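Chez Hasness, une matinée avec celle qui soigne la cellule

J'étais venue à Clesbridge pour parler de robots, et on a commencé par parler de café. Branwen Rowlands en boit beaucoup, surtout avant sept heures, quand elle fait son tour de la cellule avant que les autres arrivent. Elle est technicienne de maintenance chez Hasness, un petit atelier qui met au point l'assemblage et le démontage automatisés d'ordinateurs de bureau, et la cellule en question (un bras, une pince, une plaque porte-pièces, une table en profilés) porte le nom de Tesent. « Ne me demande pas d'où ça vient, c'était déjà écrit sur l'armoire quand j'ai signé mon contrat ! »

On se tutoie tout de suite, ce qui m'arrange. Je lui demande par quoi commence une journée.

Le tour du matin

« Par les yeux. Je ne branche rien, je regarde. Les vis de la pince, le câble, la plaque. Après je passe le doigt dans les rainures des profilés, et là, en général, je râle. »

Elle râle parce que les rainures ramassent tout : des poussières, des petits bouts de je ne sais quoi qui s'y coincent et qu'on ne remarque plus au bout d'une semaine. Sa hantise, c'est la miette qui finit sous la plaque. Elle m'explique que si la plaque se soulève d'un côté, même de presque rien, toutes les positions apprises au robot sont faussées, et qu'on peut passer l'après-midi à accuser la caméra, le logiciel, le collègue. Elle a donc un pinceau plat, un aspirateur à main et une règle : on nettoie d'abord, on mesure ensuite. Jamais dans l'autre sens.

« Une fois j'ai refait tout le calage pour rien. Tout ! Le point zéro, les logements, les approches. J'avais un grain coincé sous un coin. J'ai mis deux jours à l'avouer. »

Ensuite seulement, elle passe aux prises. Le processeur d'abord, toujours, la pièce qui lui donne le plus de souci, avec sa prise par les côtés et son support peu profond. Elle fait descendre la vitesse très bas, amène les doigts au contact et s'arrête pour vérifier que les deux côtés portent de la même façon. 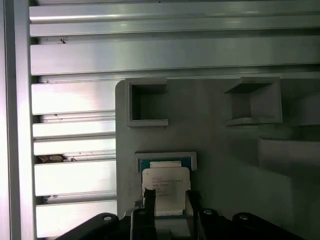

Régler sans forcer

« Les gens croient qu'il faut serrer fort. Mais non ! Tu serres juste assez pour que ça ne glisse pas, et tu soignes l'alignement. » Quand une pièce accroche à la sortie de son logement, elle ne touche pas à la force. Elle revient en arrière, reprend l'approche, corrige l'angle du poignet par toutes petites touches et recommence. Elle note chaque correction dans un cahier à spirale, au crayon, avec l'heure. Le cahier en est à la ligne 1 082 et la couverture ne tient plus que par du ruban adhésif (elle a refusé qu'on le remplace par un tableur, puis elle a accepté le tableur, mais elle a gardé le cahier).

Les doigts de la pince, c'est tout un chapitre. Ceux qui sont montés en ce moment ont fait 604 cycles, elle a le chiffre en tête sans regarder. Elle contrôle les faces de contact à la lampe, les essuie avec un chiffon qui ne peluche pas, et resserre les vis à la clé dynamométrique. Je lui demande si on ne peut pas faire ça à la main, avec un peu d'habitude. Elle me regarde comme si j'avais proposé de nettoyer un processeur au lave-vaisselle.

Elle me parle aussi de Santoro, le fournisseur qui avait livré la première version des doigts. Trop larges au bout, paraît-il. Ils prenaient très bien la pièce, mais venaient toucher les bords du logement au moment de la reposer. Il a fallu quarante-huit heures, enfin 48 heures de travail, pas deux jours, pour revoir la forme, refaire les essais et réapprendre les positions. Elle n'en veut à personne : « Sur le dessin, ça passait. Moi aussi j'avais dit oui. »

Dans le boîtier

La partie qu'elle préfère, c'est quand on quitte la plaque pour aller travailler dans la machine ouverte. Là, fini les logements bien dégagés ! Il y a les câbles, la cage des disques, les reliefs de la carte mère, et il faut descendre droit. Elle règle toujours une hauteur d'attente au-dessus de la zone, un point où le bras s'arrête avant le dernier bout de course, et elle va voir par elle-même, penchée sur le côté, une lampe à la main et l'arrêt d'urgence dans l'autre.

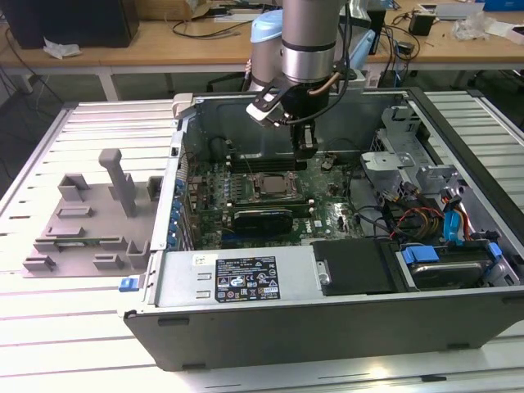 Pour les barrettes de mémoire, elle vérifie l'axe des doigts par rapport à celui du connecteur avant toute chose. Un léger biais, et la barrette entre d'un côté en restant perchée de l'autre. Alors elle fait l'approche à vide, plusieurs fois, puis avec une vieille barrette qu'on peut sacrifier. « J'en ai une qui a tout connu, celle-là. Elle ne marche plus du tout, mais pour caler un robot c'est la meilleure de la maison. »

Et le câble du poignet ? Elle soupire. C'est sa panne classique. Un câble trop tendu tire quand le poignet tourne, un câble trop lâche va s'accrocher là où il ne faut pas. Elle fait donc faire au bras toutes ses rotations à vitesse réduite, en suivant la boucle des yeux, et déplace l'attache si quelque chose la gêne. Les défauts intermittents, ceux qui disparaissent dès qu'on appelle quelqu'un, elle les cherche d'abord de ce côté-là. « Avant d'ouvrir le programme, bouge le câble. Je devrais l'écrire sur le mur. »

Je lui demande ce qu'elle changerait si on lui laissait carte blanche. Elle réfléchit assez longtemps. Un deuxième jeu complet de doigts, déjà réglé, prêt à monter. Et un meilleur éclairage à droite de la plaque, parce qu'elle en a assez de travailler avec la lampe entre les dents. Le dossier est parti en septembre, elle attend la réponse. En attendant elle reprend son pinceau, me tend l'aspirateur, et me montre la rainure que j'ai le droit de faire.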